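**Saturday, November 29, 2025 — folding notes, bed room**

Worked on the blue item again, on top of the bed. I want to write down how I do the folding, so that the Lunde people can repeat it without asking me each time.

First the sheet. It must lie smooth before anything is put on it. If there is a big wrinkle under the cloth, you follow the wrinkle and not the hem, and then the fold goes crooked. I pull the sheet from the wall side first, then from the near side. Small wrinkles can stay.

Then the blue cloth is dropped from knee height, one time, and it is not corrected by hand. After this we look for a corner. I always take the corner which is nearest to me, also when another one stands up nicer.
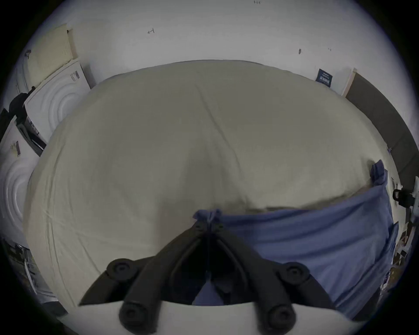 The lifting should be slow. When I go fast, the layer under comes along and I have two corners in one pinch. I lost much time with this in the first week of November, and the old Vandgate instruction says nothing about it. My rule now is: lift a little, wait, look if only one layer is coming, then pull toward the free side of the bed.

Count for this item is 116 folds until now, 32 of them from this week. I wrote the bad ones on the Bostura list with a short remark. In 7 cases the cloth ended inside itself and I had to start again from the drop.

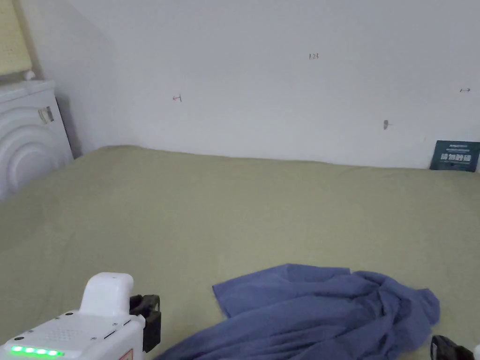

What is still not clear for me is when to call it "open". In the Findamia sheet it says "cloth is flat", but a soft cloth is never fully flat. I propose: open means that all edges can be found without lifting anything. A thick pile on one side is not open, even if the other side looks fine. Please write in the margin if you disagree.

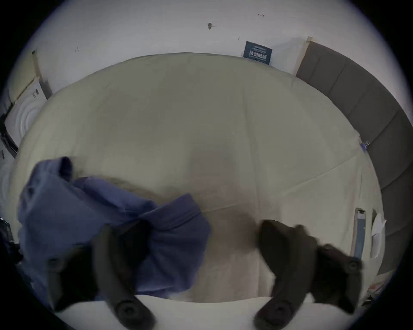 Cleaning of the bed is the other point. We should do it between items and not only in the evening. There is a grayish, fuzzy patch on the sheet along the upper edge of the blue cloth, and such a patch should be removed before the next light item comes on the bed. The lint roller is in the drawer under the scale. I used the last but one refill — please order 2 new.

To do:

- write the word "open" with the new meaning in the Findamia sheet
- wash the second fitted sheet, 40 degrees, no softener
- try the same drop with the thin towel
- ask Lunde if they drop from knee height or from the hip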